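Poltham's craft room has its tables back, and they're white again!

The long room above the Jaidee shop in Poltham opened its doors again in February after a winter of sanding, scrubbing and shifting furniture, and the turnout on the first morning was a joy to see. Some 391 people came up the stairs before lunch, plenty of them with half-finished knitting, model kits or a bag of paper scraps under one arm.

The biggest change is in how the work places are laid out. Under the old set-up everyone shared one big table in the middle, and anybody who wanted scissors had to reach across three other people's projects to get them. Now each place has a clear white surface to work on and storage close at hand, so you can spread out a pattern or a page of tiny beads and still find everything (well, nearly everything – the good glue still wanders off). 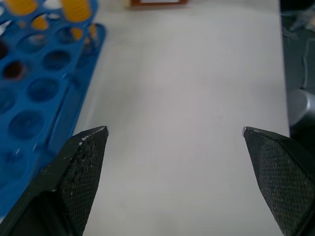

One regular wrote in the visitors' book that white shows up every dropped pin, and that she would have paid double for that back when she was hunting for them on the old brown tables. Another asked for more hooks by the door, and those are already on order.

The work cost just under £2,000, most of it raised at the Turnano summer fair, with the rest from a sponsored stitch that went on well past midnight. Paint and shelving came from Cumell at a discount, and what was left of the paint has gone on the landing, which looks twice the size for it.

Sessions run every afternoon from 2 until the shop shuts, and 69 people have already put their names down for the spring bookbinding course. There are still places on the paper-cutting one. Bring an apron, and bring a friend too if you can. Tea is free, cake is by the slice, and the lemon one goes quickly.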